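Clakley Student Robotics Club -- Help desk
Ticket 149: Gripper closes too high or beside the spoon, table-setting task
Opened by: Vira Kravets
Category: Arm / wrist camera / calibration
Priority: Normal
Status: Closed

Problem as reported

Our team prepares the table-setting task for the Tudose student challenge. The arm must pick up a soup spoon from the cloth and put it down beside the cup. On the club's test cloth, the plain grey one, the pick works well. On the green and white checked cloth it does not. The arm comes down, stops above the spoon and closes on air. In other attempts it goes to the correct height but too far to one side, and the finger touches the bowl of the spoon and pushes it.

I have already done these things before opening the ticket:

- restarted the Karneo controller and the laptop
- cleaned the lens with the dry cloth from the kit
- checked that the camera bracket screws are tight
- repeated the hand-eye calibration with the printed board, twice

The calibration report says "passed" both times. I do not receive any error message in the log, only "grasp finished", also when the gripper holds nothing.

Software is Skollel, the version that was installed on the club laptop in November. I have not updated it as I was afraid to lose our settings.

Reply from help desk

Thank you for the clear report. Please do not update yet. Could you send one wrist view from the position where the arm stops before it goes down, with the spoons in their normal place? Please also tell us which spoon you choose as the target, and the values of "surface source" and "minimum object height" in the task file.

Vira Kravets

The wrist view from the stop position is attached. The target is the spoon with the Chinese characters on the handle. The plain one next to it must stay where it is, we lose points if it moves.

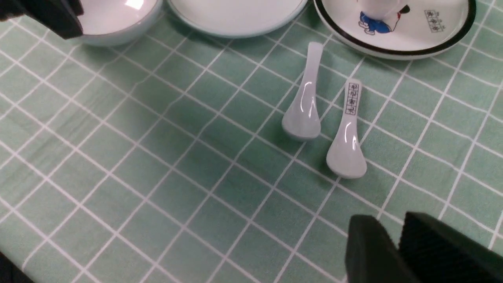

Surface source is set to "auto". Minimum object height is 30, and I believe the unit is tenths of a millimetre, but the manual does not say it clearly. I did not change either of them, they came with the example task.

One more observation. If I take away the other spoon and leave only the target, the result becomes better, but still not good enough for the competition. If I take away the cup and saucer also, I see no difference. So I think that the problem is in how the program separates the two spoons, and maybe there is a second problem with the height.

Reply from help desk

Your guess about two problems sounds right to us. With "auto", Skollel looks for the table in each view again. The regular lines of a checked cloth can confuse this step, and shiny white china is also difficult for it, so the table plane may come out tilted or too high. Please try this:

1. Remove everything from the cloth.
2. Run "teach surface" from the high position, then from the low position.
3. Change surface source from "auto" to "taught".
4. Put the dishes back and do not move the cloth.
5. Run ten picks with the same target and write down each result.

Change only this, please. Leave the object height as it is for the moment.

Vira Kravets

I did the steps in the given order. The height is now correct. In all ten picks the fingers came down to the level of the spoon, and I did not see the arm close in the air above it any more.

The side error is still here. In four picks from ten, the gripper went to a point between the two spoons. It looks to me that the program takes both of them as one object and calculates the middle. I opened the mask view to check this, and yes, in the bad attempts there is one large coloured area over the two spoons, and in the good attempts there are two areas.

I also have a question about the cloth. When I put the dishes back, I touched the cloth with my sleeve and it got a small fold. Must I teach the surface again each time when this happens? At the competition we will have only a few minutes for preparation.

Reply from help desk

A small fold does not matter if it is not under the target. If the whole cloth is shifted or lifted, teach it again. It takes less than one minute from the two positions.

For the joined mask, look at "merge distance" in the same file. What is the value? And how much space do you leave between the spoons?

Vira Kravets

Merge distance is 50. This was a surprise for me, as I thought this parameter was only for the sorting task with the blocks. I changed it to 15 and the two spoons were separated in every mask I looked at.

About the space: the rules say only that the spoons must lie "side by side, handles away from the robot". I moved them to have one square of the cloth between them, more or less. I also tried a different starting point of the arm, with the open gripper further to the right, so that it does not come down near the plain spoon.
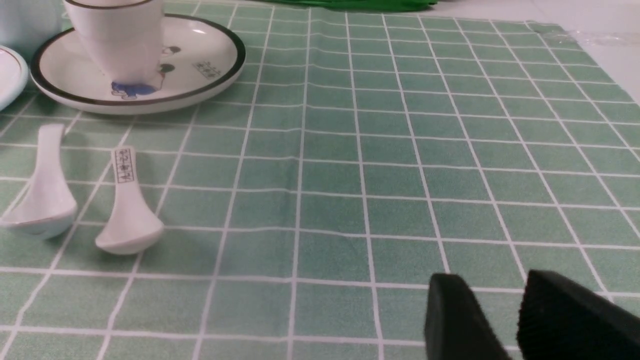
Wrist view with the new starting point, spoons to the left, gripper open.

With the new merge distance and the new starting point I made twenty picks. Results:

- 18 correct, the spoon was lifted by the handle
- 1 slipped out of the fingers during lifting
- 1 stopped by me, I had forgotten to close the safety gate

The plain spoon did not move in any of them.

Then I put the spoons closer again and used the old starting point, to know which change was the important one. It worked also, but in one pick the finger touched the plain spoon a little. So the merge distance is the main thing, and the starting point gives us some safety. We will keep both.

Reply from help desk

Very good, and thank you for testing the changes separately. For the slip: lower the closing speed before you raise the force. Glazed china can chip, and the cup and saucer set has no spare.

Please save the task file under a new name, so the next update will not overwrite it.

Vira Kravets

Closing speed is lower now -- I went down by two steps. No slip in the next ten picks. The file is saved as spoon_checked_cloth in our team folder, with a text note about the three changes (surface source, merge distance, closing speed) and the old values, in case another team wants to return to them.

One small request: the log writes "grasp finished" also when the gripper is empty. For a new member this is confusing, and I lost one evening because I trusted it. Would it be possible to show the finger width in the same line?

Reply from help desk

The finger width can be switched on under Log, Details, "gripper state". We will add this to the starting page for new teams. Closing the ticket, please reopen it if the side error returns.

Closed: 2020-06-02
Resolution: settings changed, no hardware fault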